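About Clisholm

June 2018
By Apolinar Barajas, Artistic Director

Clisholm is a not-for-profit presenter of improvised, experimental and new chamber music. The organisation was founded to give local players a regular stage with a proper sound system and an audience that had come to listen. It remains governed by its members, who elect a board of six at the annual general meeting each November.

The main concert series runs in two seasons, with a break over the summer. Programmes are normally shared between two acts, one of them resident in the region. Touring artists are asked, where their schedules allow, to stay a further day and lead an open rehearsal. Several working groups now active in the city were formed at these rehearsals, including the Naciri Quartet, whose first recording was made in our hall.

Concerts take place at Wimholm Hall, a former drill hall leased by the organisation on favourable terms. The floor is level and the seating is moveable, so that performers may choose to play from the stage, in the round or from the balcony. The piano was rebuilt with the support of a private donor and is tuned before every performance at which it is used. Hearing loops have been fitted on the ground floor.

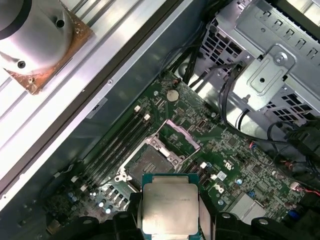
The organisation also maintains an archive of its own concerts. Every performance is recorded in multitrack, subject to the consent of the artists, and a stereo mix is supplied to them without charge. The archive presently holds 1,181 recordings. Members may listen by appointment in the office at the hall, and researchers are asked to write in advance with a short outline of their work. Copyright in all recordings remains with the performers and composers, and requests to reproduce material are forwarded to them directly.

Skanance is our education programme. It places experienced improvisers in secondary schools for a term at a time, working with whatever instruments and voices are available. Students are not required to read music. Each placement closes with a public performance at the hall, for which the organisation covers transport and the hire of equipment. Teachers who wish to apply should do so through their school office.

Clisholm commissions new work every year. Composers at any stage of their career may submit a proposal, and proposals are read without names attached. Commissioned artists receive a fee, paid rehearsal time and a first performance in the main series. The organisation does not charge an application fee and does not ask artists to sell tickets on its behalf.

Our income is drawn from ticket sales, memberships, public grants and donations. Audited accounts are presented to members at the annual general meeting and may be inspected at the office on request. Membership is open to any person who supports the aims of the organisation, and carries reduced admission to all concerts in the main series, together with a printed copy of each season's programme.

Enquiries about performing, membership or hire of the hall should be addressed in writing to the office at Wimholm Hall.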